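Cable amnesty: what came in and what happens next

The cable amnesty at Bamside closed at the end of last week. We asked members to empty the drawers, boxes and desk pedestals where old leads tend to gather, and to bring everything to the shared bench. By the close we had 896 cables, of which 70 had a label of any kind.

Most were ordinary power leads and chargers. There were also 32 printer cables, although the building has had one shared printer for as long as most of us have been here. Seven leads had damaged ends or split covering and have gone straight into the electrical recycling.

Sorting took longer than planned. The slow part was the untangling, and a good deal of that came down to how the cables had been put away. Leads that had been wrapped tightly round a plug had kinks near the ends. Those that had been dropped loose into a box had knotted themselves to everything else in it. The ones that gave no trouble had been coiled on their own and fastened.

With that in mind, the store is moving to a simple rule. Short leads are coiled into a small bundle. Longer ones are laid out in a long, flat loop and fastened across the middle, so that they can sit side by side in a shallow tray. Please don't wind cables round your elbow – it puts a twist in them that is hard to get out again. 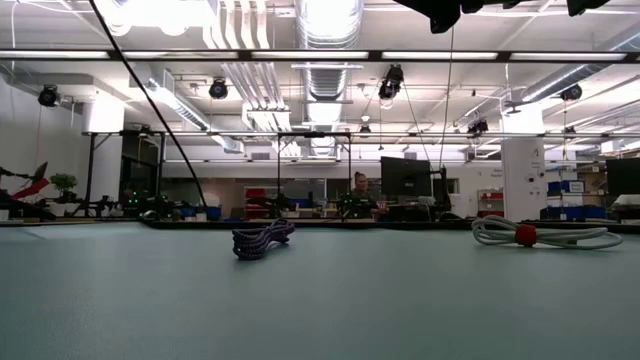
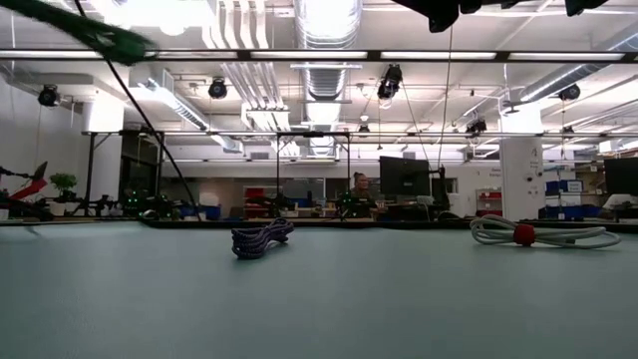 Both pictures: a compact braided cable on the left, and a larger one in a long oval loop, held in the middle with red, on the right.

Anything will do as a fastener so long as it comes off without scissors. Clips, reusable ties and bits of ribbon are all fine. Please avoid sticky tape, which leaves a residue, and rubber bands, which perish and stick to the covering. There is a tub of spare fasteners on the shelf by the store door and you are welcome to take what you need.

The trays are from Tolura and fit the existing shelving. Each has a card on the front saying what goes in it. If you find a cable that doesn't match any of the cards, put it in the tray marked Unsorted and it will be looked at when the store is next tidied. Braided cables can go in with the plain ones, as they are sorted by the ends and not by the covering.

Borrowing works as before. Write what you have taken in the book, and cross it out when you bring it back. A cable should come back coiled and fastened, even if it was not in that state when you took it out.

Working leads that we have no use for have been offered to the Sfeir repair workshop, and what they can't use will go on to Ellell for recycling. If you handed something in by mistake, let the front desk know before the boxes leave. Several people have already asked for a charger back.

The next amnesty will be in July. It will also cover plugs, adaptors and extension leads – please keep these at your desk until then, as there is no tray for them yet.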